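The drawer of leads, finally

Quick one tonight, the pasta's on and I've got 30 minutes before everyone wants feeding.

So. The cables. Anyone who's been round ours knows about the drawer in the hall, the one that only opens if you slide a ruler in and push down whatever's sticking up. Been like that since we moved in. Three phones' worth of chargers, a printer lead for a printer we gave away, two extension leads knotted together so badly that Tala used them as a doorstop for most of last winter.

October is when I get the urge. Clocks about to go back, lamps coming out, every socket in the front room suddenly spoken for. And I couldn't get at a single extension lead without bringing the whole nest out with it. Enough.

Tipped the lot on the floor. Horrible. Dust, a dead moth, a Rarby loyalty card with one stamp left to go (shop's closed now, typical). Sorted into heaps. Keep, bin, ask Demetrio. The ask Demetrio heap was the biggest by miles. He came over after work, looked at it, said "bin" eleven times and took one lead home with him, wouldn't say what it was for.

Then coiling. I have always been a round-the-elbow person. Hand, elbow, hand, elbow, shove it in. Demetrio went a bit pale. That's what puts the twist in, he says, and then it springs about and grabs hold of everything else in the drawer. You want a loose loop, laid down flat, and let the cable go the way it wants to go. If it fights you, half turn between your fingers and carry on. Leave the plug end out where you can find it.
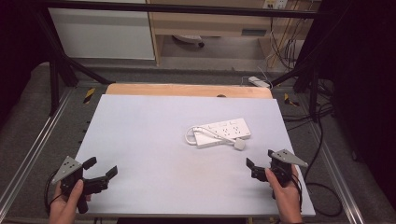 White power strip, cord in a loose loop, plug out at the end.

Took me a few goes to get the hang of it. The thick leads are easier than the thin ones, wich surprised me. Thin ones flop and you lose your loop. With the strips it's the block that's the nuisance, it's long and it won't sit nicely in the middle of anything. Coil beside it, don't wind the cord round the block. I used to wind mine as tight as I could get it and then wonder why the cord had gone all kinked where it comes out of the end. One of ours had a proper crack in the sleeve there. Straight in the bin, that one, no arguments.

Ties next. Tried elastic bands, they perish. Tried the wire twists off bread bags, fine for phone chargers, hopeless for anything heavier. Nokuthula gave me a strip of that scratchy hook-and-loop stuff on a roll, you cut it to length, and it's brilliant. Cut more than you think. I ran out with 2 leads to go and used a hair bobble and a bit of garden string, and they're still like that.

Labels! Masking tape folded over the cord near the plug, biro on it. FRONT ROOM LAMPS. TREE LIGHTS. LAPTOP (OLD). One says MYSTERY and is staying untill somebody claims it.

The drawer now shuts. Opens too, no ruler. The strips wouldn't go in with everything else so they've got a shoebox on top of the wardrobe, standing on their ends with the coils next to them. Batteries evicted to the kitchen. Fikri asked where the takeaway menus had gone and the answer is the recycling, we've all got phones, come on.

Still to do: the bag under the stairs. I know there's a bag under the stairs. It's mostly Ezequiel's old computer bits and he swears he needs them, so that's a conversation for another evening, possibly with cake.

Oh, and the tip will take old leads if you ask at the electricals bit, so don't put them in with your normal rubbish like I nearly did. Mine are in a carrier by the front door waiting for a lift.

Right, pan's boiling over. Bye x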